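Prodside twin-arm kit for sorting small electrical parts, worth the money?
Started by imre_csonka, 4 replies

imre_csonka
Hello all. I am looking at the twin-arm kit from Prodside for our repair bench in Hamilton. We take apart and put together small control units, and every morning one person loses a lot of time putting parts into trays. The price I was given is 895 dollars a month on a rental of two arms with the software, and the training is included. I have read the brochure three times and it says nothing clear about cables. Has anybody here used it with soft things, not only blocks and boxes? My boss wants an answer in September.

lenuta_s
We had it on trial last winter. With hard parts it was good, I have no complaint. With wires it was so-so. The gripper can hold a wire very well, but the other end goes where it wants, and then it catches on the side of the bin. We sent it back and took the Jumico, which is slower but has a softer grip. Also be careful with the rental paper, because the replacement fingertips are not included. We paid 291 dollars for one set, and I was not happy to see this on the invoice.

botond.vincze
I don't agree with Lenuța about sending it back. The fingertips are a wearing part, every supplier charges for them. We have ours on the bench since the spring and my opinion is that most people give it a bad layout and then blame the arms. Things that helped us:

Put the bins close to the arms and the tray in the middle, so each arm has its own side.
Use a light colour under the parts. We put plain white paper in the steel tray, and the shine gave less trouble.
Don't fill a bin to the top. Teach with few parts first.
For each new part, record 50 good runs before you judge it.

My table as it is set up now, with solenoids, the round red boards and the wire harnesses: 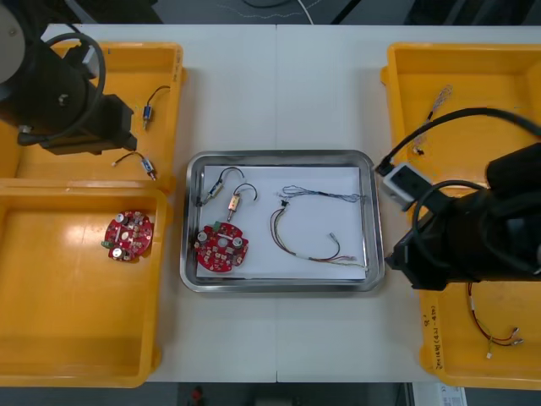
Réka Farkas
I would still ask Prodside for a written number on harnesses before signing. Botond, your layout advice is fair, but a customer should not have to discover it alone. When I called their support, they told me that cables are "supported", and when I asked what this means the man promised to write to me. He did not write. For boards and solenoids I would rent it tomorrow. For harnesses I would ask for a trial with my own parts on the table.

imre_csonka
Thank you, this is more useful than the brochure. I will ask for the trial and I will send them a box with our worst harnesses. Botond, is the training done at your place or do you have to travel? And Lenuța, do you remember if the Jumico rental has a minimum time?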